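Asley police find missing boy, 11, after night search near the old quarry

May 2, 2019

An 11-year-old boy who did not come home from school was found alive early in the morning in a storage building at the edge of the old Cenau quarry, Asley police say.

The boy was cold and tired and he had a hurt ankle, but he could speak with the officers and he knew his name and address. He was taken by ambulance to the hospital in Rastogi, where doctors kept him for the day. Police are not giving his name because of his age.

His mother called the police at dinner time. She had first called two of his classmates and the school office, and she had driven the way between the school and the house three times. The boy normally walks this way alone and it takes him less than half an hour.

Police sent out a public message in the evening with his height, the color of his jacket and the last place where he was seen, a bus stop on Quarry Road. The message went to 2369 phones through the town alert system. It was the first time this year that the system was used for a missing person.

"We had calls already in the first minutes," said Wenjie Xie, who speaks for the Asley police. "Most of the calls were about other children, and this is normal. People want to help and they look out of the window and they see a child. We check every one of them."

One call was different. A driver of the delivery company Zasix told police that he had seen a boy with a green school bag on the gravel road that goes up to the quarry. The driver did not think much of it at that moment, because children from the upper part of the town sometimes use this road as a short way home. When he read the message at the depot, he called at once.

With this information police moved the search from the town center to the north side. By ten in the evening there were 80 people on the ground, including officers, firefighters from Asley and Rastogi, and residents who had come with their own flashlights. The residents were asked to stay on the marked roads and to walk in groups. The quarry itself was searched only by firefighters with ropes and helmets.

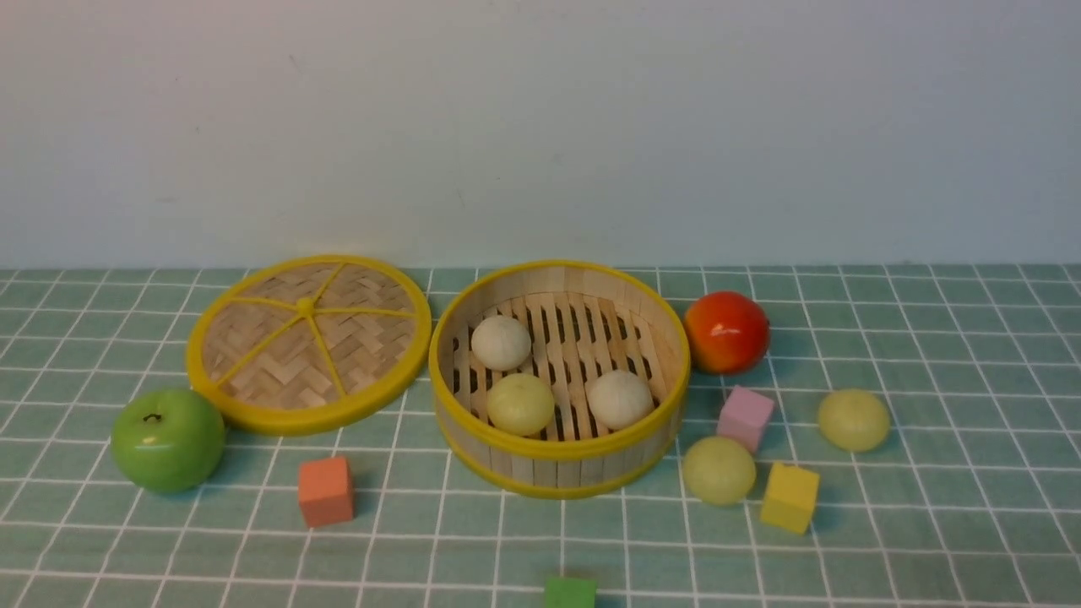

The quarry has been closed for many years and it is surrounded by a fence, but the fence has several openings. On the lower level there is a pond, and the walls above it are steep. Xie said that the pond was the biggest worry for the searchers during the night. A diving team from Rastogi was called and was already on the road when the boy was found.

The search was made more difficult by fog, which came up from the river after midnight. A helicopter had been requested, but it could not fly in these conditions. Two search dogs worked along the fence from the bus stop side. One of them showed interest in a path behind the former weighing station, and a group of 6 firefighters followed this path to the storage building.

The door of the building was blocked from outside by a fallen beam. The firefighters called the boy's name and heard an answer. They needed a few minutes to move the beam and open the door.

According to what the boy told the police, he had gone to the quarry alone to look for stones for a school project. He went inside the building when it began to rain. The beam came down behind him when he pulled the door closed. He tried to climb out through a high window, fell back and hurt his ankle. His phone was in his bag, but the battery was empty since the afternoon.

Police say there is no sign that another person was involved, and they do not plan a criminal investigation. They will write a report to the town about the condition of the building and the fence.

The owner of the land, a company from Cenau, did not answer our questions before this article was published. The fence was already a subject at the town council meeting in November, when parents from the upper town asked for repairs before winter. The council then sent a letter to the owner. A clerk at the town hall confirmed that some parts of the fence on the west side were replaced after this letter, but not the part next to the gravel road.

The town has now put up barriers at the gravel road and the openings in the fence are closed with temporary panels. A guard will be at the quarry during the night until the work is finished. The town hall did not say how long this will take or who will pay for it.

At the boy's school, teachers spoke with the pupils in the morning. There were no changes to the lessons. The school has asked parents to talk with their children about the quarry and to make sure the school office has a phone number that works.

The mother thanked the searchers in a short message which was given to reporters by the police. She wrote that her son had eaten breakfast and was asking for his stones. She asked that the family be left alone for the next days.

Xie said that parents should not wait before they call when a child is late and cannot be reached.

"Some people believe they must wait one day. This is not true and it was never true here," Xie said. "If the child comes home five minutes after you call, we are happy and we drive back."

Residents who see other openings in the quarry fence can report them to the Asley police station or at the front desk of the town hall. The gravel road stays closed for cars and for people on foot. Quarry Road is open again in both directions, and the bus stops there as usual.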